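# About Clinlow

Hi, I'm Tamara Lysenko, and I write Clinlow, a morning letter about markets for people who have a bit of money in them and a job to get to. It goes out at 6:30 a.m. Eastern, before the opening bell, and you should be able to finish it before your coffee's gone.

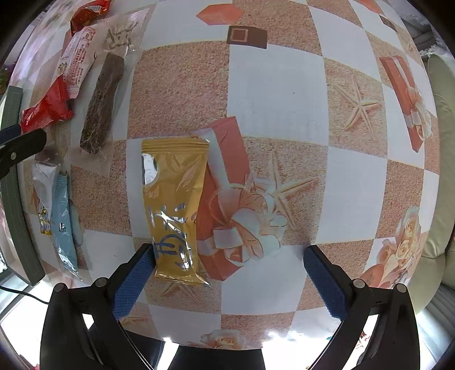
I started it after nine years on the bond desk at Yeoh, where I wrote a note every morning for other people on bond desks. My sister got hold of one once and asked me what on earth "the belly of the curve" was. I explained it over dinner (badly), then tried again by email the next day, and she forwarded the email to her whole office. That was the first Clinlow, more or less. It had 30 readers and no name.

These days there are more than 797 of you paying for it, plus everybody on the free list, and there are four of us doing the work.

## Who we are

Myroslav Tkachuk covers earnings. He reads the footnotes first and the press release last, and he gets really excited about inventory numbers, so if a letter has three paragraphs on unsold patio furniture, you know who wrote it.

Vasylyna Tkachuk is our editor, and yes, they're married. She cuts my jokes. She also runs the corrections box at the bottom of every letter, and she won't let me bury anything in it.

Čestmír Lukáč does rates, currencies and anything with a central bank in it. He's in Europe, which means he's already had lunch when I'm still looking for my glasses!

Touran Dehghan built our charts page and keeps the mailing going out on time. She also writes the Dromdale, our June special, where we go back over every call we made in the past year and grade it. Last year we got 68 out of 100. I thought that was generous, Čestmír thought it was mean.

## How we pay for it

Subscriptions, and that's it. We don't run ads, we don't take money from fund companies, and we don't get a cut if you open an account somewhere. None of us trades individual stocks. We all own boring index funds, and Myroslav has some savings bonds from his grandmother that he refuses to cash.

We're owned by Zirkirport, a small company I set up to hold the lease and the payroll. I own most of it and the other three own the rest.

## What we don't do

We can't tell you what to buy. People write in asking, and I get it, but we're not advisers and we don't know your rent or your kids or how well you sleep. What we can do is tell you what happened overnight and why your retirement account looks the way it does.

## Write to us

Just hit reply on any letter. It comes to me and Vasylyna, and one of us will get back to you, usually in the afternoon once the next day's plan is done. If you've spotted a mistake, put "oops" in the subject line and she'll see it first.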